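Part 2: Setting up your Flokano profile

Right, you've got the app on your phone and the code has come through by text. I moved over to Flokano from Lesoritz last December and made a complete mess of my first profile, so I've written these steps in the order I wish I'd done them.

Before you start: have at least two recent photos ready, plus an email address you don't mind using for dating stuff. I keep a separate one and I'd do the same again!

1. Open the app and tap Join. Put in your first name and date of birth. Check the date twice – you can't change it later without writing to support, and they took 19 days to get back to me.

2. Choose who you'd like to meet and set your age range. Go a bit wider than you think you want. You can narrow it later under Settings, then Who I See.

3. Set your distance. It starts at 30 miles, which was fine for me, but if you live somewhere quiet you'll run out of people by the end of the evening.

4. Add your photos. The first one is the one everybody sees in the stack, so pick one with your face in it and no sunglasses. Group shots can go further down (or nowhere, I binned all of mine).

Note: the app crops everything to a square. Drag the photo about with your finger until your head is back in, then tap Keep.

5. Write your About Me. You get 700 characters and the counter goes red when you're close. I wrote mine in the notes app first and pasted it over, as the Flokano box loses your text if a call comes in.

Caution: leave out your surname, your workplace and the name of your local. I had my gym in there for ages before a friend spotted it.

6. Answer the prompts. You have to do two, and you can skip the rest. The silly ones get far more replies than the deep ones, at least in my inbox. Mine is about the correct way to eat a custard cream.
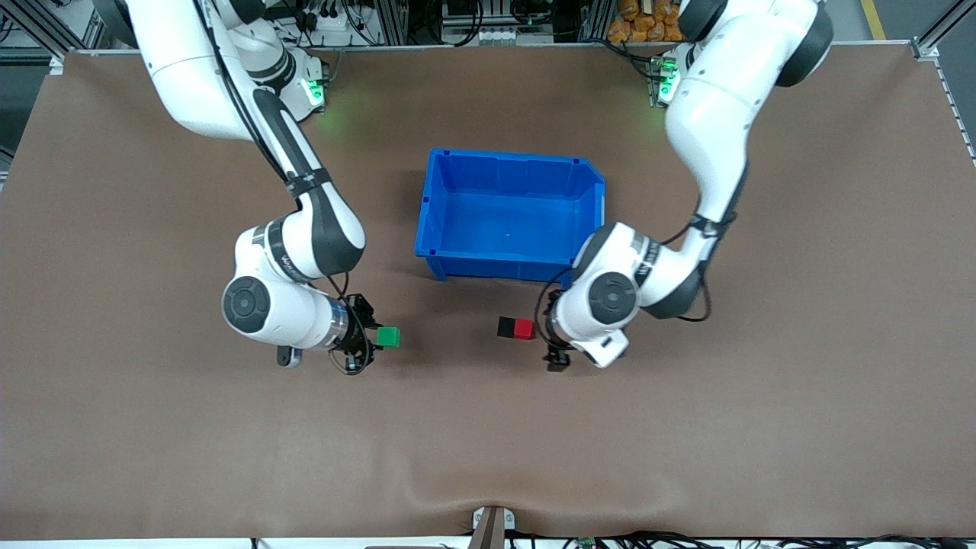 Can I hide my profile for a while without losing my matches?

Go to Settings, then Visibility, and switch on Pause. Your matches and chats stay where they are, but new people won't see you until you switch it off again.

7. Turn off the notifications you don't want. Out of the box it pings for every like, every view and every "someone near you is online", and my phone was buzzing right through dinner. I've left messages on and everything else off.

8. Do the selfie check. The app asks you to turn your head left and then right, and you get a little green tick by your name when it's gone through. If it fails, move nearer a window and have another go. Mine went through on the second try, after I'd taken my hat off.

Caution: the selfie check happens inside the app and nowhere else. If a match sends you a link and says you need to "verify" yourself on another site, don't tap it. Report them from the three dots at the top of the chat, then block.

9. Have a look at your profile as other people see it. Tap your own picture, then Preview. Read it out loud if you're on your own – I found a spelling mistake in the very first line that way.

Note: if you've got Tulasetti or anything similar on the same phone, check which one you're typing in. I've sent a perfectly nice hello to the wrong chap and I'm still cringing.

Once the preview looks right, tap Go Live. It can take a little while for you to turn up in other people's stacks, so leave it overnight before you start changing things. Part 3 is all about first messages.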